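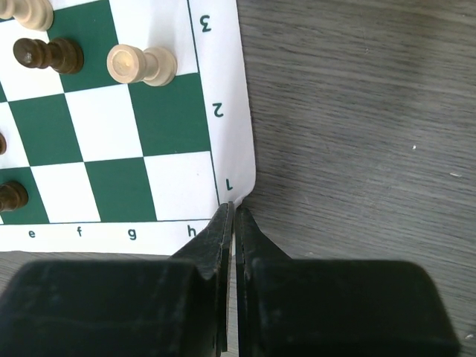 2nd January: chess corner

Search the notebook

New roll-up board is out on the grey table and I love it! Deep green and white, letters and numbers printed along the border, so no more arguing over which way round h1 goes (Rodrigo, I mean you). One pale wooden pawn needs nudging properly onto h2. Felt for the bases next, 20 mm discs.

This site uses cookies. OK

2 comments

Macarena Sarmiento: Lovely green! Bring it on club night?

Rodrigo Requena: I was right about h1.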